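Home | News | Crime & Safety | Notices | Contact

Ekness residents' watch — compound and street safety check

Last updated: February 26, 2023

Done on foot after the break-in at Grimitz Road. Walked by Mahfuz Weerakoon and Gerrit Verschueren. Comments typed up quick, sorry for the state of them.

1. Front gates closed and latched after dark — FAIL. Two left open, same as in April. Police asked for this already.

2. Street lights working — PART. Dark from the pharmacy to the bend. Fault reported to Sedari, reference 329. No reply yet.
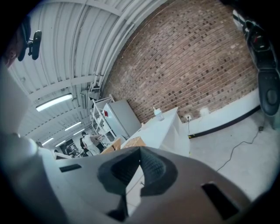

3. Back lane clear — FAIL. Old fridge, bags, a mattress. Easy to hide behind. Needs lifting before anything else on this list.

4. Outside toilets and wash houses lit, door locks from inside — PART. Locks fine. Bulb gone at number 12, children use that one at night so please dont leave it.

5. Strangers' vehicles noted — OK. Book is at Prins shop, ask at the counter. Write the plate, not just "white van".

6. Emergency numbers up by the gate — PART. Old station number still on the Grimitz Road board. Wants taking down.

7. Fence at the school side — FAIL. Gap wide enough for a grown man. Wire quoted at 4000, money not agreed. 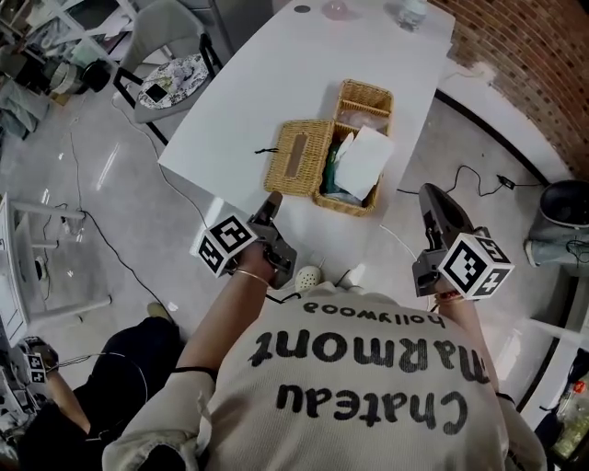 Erick Rashidi asked why the fence is still on the list when it was reported last April, and said he would pay for a temporary board himself if someone will help him fit it. Noted — Gerrit to ring him.

8. Night walk rota filled — PART. Late slot empty. Trí Thái can do early only. Go in pairs, no sticks, no chasing anyone, phone the station.

9. Witness details passed on — OK. Handed in at the desk, recieved and signed for.

Items 3 and 7 first. Recheck once the lane is cleared.

Recent items
Grimitz Road break-in: police appeal for witnesses
Stolen motorbike found behind Prins
Orhun Kırmızıgül: why I joined the night walk
Street light faults, how to report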